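Chapter 6
Setting Up and Looking After the Hand-Held Gripper

The first five chapters dealt with arms bolted to a floor or a bench. Their maintenance is well covered by habit: somebody walks past the cell every shift, and a leak or a loose cable gets noticed. A hand-held gripper has no fixed place. It goes out in the morning, gets carried from table to table, and comes back at the end of the day with whatever wear it picked up along the way. Most of the faults described in this chapter are small, and most were missed for days before anyone wrote them down.

The chapter follows one unit of the Juteck pattern, used at the Witdale site from May onward. The procedures were drawn up by Torunn Backlund, who kept the repair log there. Over the period covered, the log holds 174 entries. Of these, 112 concern the finger pads and the parts that hold them. Another 41 concern the camera mount, and the remainder are split between the housing screws and the battery door. The proportions will differ on other tools, but a reader starting a log of their own should expect the pads to fill most of it.

6.1 What is checked, and when

The daily check takes some 20 minutes the first time and much less once it is familiar. It is done before the tool leaves the bench.

Close the fingers slowly and watch them meet. They should touch along their whole length. If the tips touch first, the pads have been seated too far forward; if a gap stays open at the tips, look for dirt behind the pad before you touch the adjusting screw. Open them fully and close them again. Any catch in the travel is noted, even when it goes away on the second try.

Wipe the pads with a damp cloth and let them dry. Solvent hardens the rubber. A pad that has gone shiny has lost its grip and is changed, always as a pair, so that both sides wear together.

Next, check the camera mount by hand. It should not move under light pressure from the thumb. If it does, tighten it and then repeat the calibration in Section 6.4 — a mount that has shifted once has already spoiled the old values.

6.2 Pads and the objects they hold 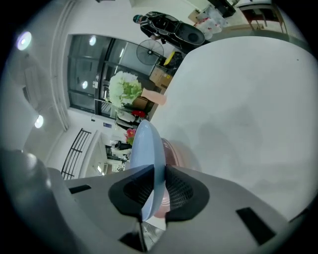
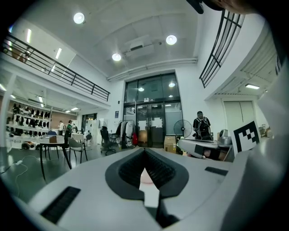
Pad wear depends mainly on what the gripper is asked to pick up. Soft packages leave the surface nearly untouched, while hard, thin things press on a narrow strip and wear it down. The plate held on edge between the two black pads, in the first view, is a load of the second kind: the pads meet it near the middle, and the textured inner surface has to do all the holding. The texture is the part to inspect. Run a fingernail across it at the center and then at the outer end. If the center feels smoother, the pad is due for replacement at the next stop. Backlund marked each new pair with its fitting date on the back face, where it does not touch the load, and entered the same date in the log. The Brekke pads used at first were later replaced by a softer type from Plollico, and the two should not be mixed on one tool.

Replacing a pair is described step by step in Section 6.3. Read it through once before removing the first screw.

Chapter 6 | Copyright Witdale Technical Texts. All rights reserved. | Back to top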